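The person who reads the book backwards

I have a confession to make to everyone who has ever worked on an index: until last summer I thought a computer did it. You press a button, the button finds all the words, and there you are, eight pages of small print at the back. Then I picked up a history of the Baltham canal, went looking for a flood I half remembered, and found under "water" the entry "water, absence of, 88–91." I laughed out loud on the train. Somebody had written that! I wanted to meet them.

Her name is Revathi Palaniappan, and she lives at the top of a steep street in Wirport with a view of the ferry dock and a great many dictionaries. She has been indexing books for 12 years. Before that she taught high school biology, and before that she worked in a shop that sold fabric by the yard. She made tea and we talked for most of an afternoon, and I came home wanting to read the back of every book I own.

She remembered the water entry right away. "I was so pleased with that one," she said. "There's a whole chapter where the canal is dry and everyone is suing everyone. A reader who wants that chapter isn't going to look under 'drought,' the author never uses the word. They'll look under water and go, oh, there isn't any."

The Baltham book was a big job. The index came to 1451 entries, and when I asked if that was a lot she tilted her head back and forth. For a fat history with many families in it, it's respectable. The trouble was the families. There were several generations of lock keepers who all gave their sons the same first names, and the author sometimes called a man by his surname, sometimes by his job, and once, for an entire chapter, by his nickname.

"You become a detective," she said. "Page 40, 'the keeper.' Page 112, 'old Tom.' Page 203, 'Mr. Harrow's father.' Same man. The author knows that so well he's forgotten to tell you. I wrote him a long email with a family tree in it and he wrote back, 'Oh, I should put this in the book.' And he did! It's on page xii."

She begins by reading the whole thing through without marking anything, on paper, in a chair by the window. Publishers don't always give her time for that and she does it anyway. The second reading is at the desk, with the page proofs on one screen and her indexing program on the other. She makes entries as she goes, far too many of them, and they pile up in a state she calls soup.

"The soup stage is horrible. Every time. You have 'bridges' and 'bridge building' and 'crossings' and you can't remember why you made all of them. I always think, this is the one that's going to beat me."

Then comes editing, her favorite part, and here she got up and walked about. Editing is where the soup becomes an index. She merges, splits, throws out. She looks for any heading with a long tail of page numbers after it and breaks it down into smaller ones. She pulled a cookbook from the shelf (not one of hers) and showed me the entry for butter, which was followed by 31 page numbers in a row.

"What am I supposed to do with that? Who is going to look at 31 pages? It's like asking a librarian for a book and she waves at the building."

I asked what makes a passing mention and what makes a real one, since that seemed to me the hard part. If a book about sailing mentions Portugal once, does Portugal go in?

"Depends what Portugal is doing," she said. "If the wind is blowing from Portugal, no. If somebody ran aground there and it changed his life, yes. You ask yourself whether a person who looked up Portugal and turned to that page would be happy or annoyed. I think about the annoyed person a lot."

She has a very clear picture of that person, actually two of them. One has never opened the book and is standing in a store deciding whether to buy it. The other read it four years ago and is trying to find a sentence about an owl. They use different words for things, and the index has to be ready for both. 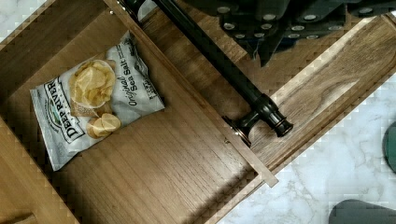 Deep River potato chips in a wooden drawer.

Most of her work comes from Davura, a small press that does regional history, gardening and the occasional memoir. Her editor there is Hadi Khoury, and I called him a few days after my visit. He was delighted to talk. He told me that when he started out, the index was the thing that got done last with whatever money was left, and that Revathi changed his mind about it with a gardening book.

"The author had written a wonderful book in a completely mad order," he said. "It followed her walking around her garden for a year, so roses turn up in 20 different places, and pruning is in a chapter about her aunt. We were thinking of asking her to rewrite it. Then Revathi's index came in and you could suddenly use it. We left the book alone. It's still in print."

He also gave me the other side of the story, which is that she sends queries. Lots of queries. An indexer reads a book more closely than almost anyone, and she does it right before the printer gets it, so she finds things. A village that moves from one side of a river to the other. A man who dies in July and gives a speech the next winter. "When I see her name in my inbox that week, I go and get a coffee before I open it," Khoury said.

I put this to her afterward by phone and she was not sorry at all. "He can have two coffees."

Back in Wirport, I wanted to know about the software. She uses a program called Simon, which sorts the entries, checks the cross-references and yells at her if she sends a reader from "barges" to "boats" and from "boats" back to "barges." It doesn't decide anything. She did once run a book through one of the automatic tools to see what came out, a memoir by a retired nurse, and she still had the printout in a folder.

It had entries for "Monday," "kitchen" and "my." It had nothing for grief. "And that's what the book was about," she said. "The husband dies in chapter three and she never uses the word, she just keeps cleaning the car. A person reading that knows. I put in 'grief,' and under it I put 'and the car.' The author called me up about it. We had a long talk."

I asked how you get into this line of work, and she said most people fall in sideways. She got in through a friend, Harish Thampi, who had written a book on moths and been told by his publisher to index it himself or pay for it. He tried for a weekend and then turned up at her door with the proofs in a grocery bag. She was between school terms. She had taught biology, so the Latin names didn't scare her, and she did it with index cards laid out all over the living room floor.

"I got to the letter G and I thought, I'm having the best time. I didn't tell Harish. He bought me dinner, he felt so guilty."

These days she teaches a short course herself, online, in the evenings. One of her first students was Phúc Tô, a retired surveyor who now indexes railroad books and nothing else, and who has strong opinions on whether locomotives should be listed by number or by name. They've been arguing about it by email for years. She's for names. Another was Heather Kereama, who was already a proofreader and wanted a second string. I asked Revathi what she has them do first and she said she gives them a children's picture book, something with 30 pages and hardly any words, and tells them to index it.

"They think it's a joke. Then they come back and they've all done it differently! One has 'bear, loneliness of.' One has 'honey, see under theft.' And we spend the whole evening on it. What's the book about? You can't write a heading until you've answered that."

She let me try. She handed me two pages of a book on beekeeping and a pencil and went to put the kettle on again. I underlined nearly everything. I made a heading for "smoke" and another for "smoking" and was feeling fairly good about myself when she came back, read over my shoulder and asked very kindly whether I thought the bees had taken it up.

The pay is by the page, and it isn't much when you divide it by the hours. She's open about that. Deadlines bunch up in the fall, and she's had years when three books landed together and she saw the ferry go out at six in the morning from the wrong end of the night. She has also never once had a reader write to her, in all that time, until I did.

"I printed your letter," she said. "It's in the dictionary. I'm not telling you under what."

Her next job is already on the desk, a history of bread in two volumes, and the proofs are due back on 4th January. She's read it through once in the chair by the window. There's a footnote on ovens she thinks is wrong, and she's drafting the email to Hadi now. As I was putting my coat on she was still talking about it, whether "crust" deserves its own heading or should sit under "loaf," and she was leaning toward its own.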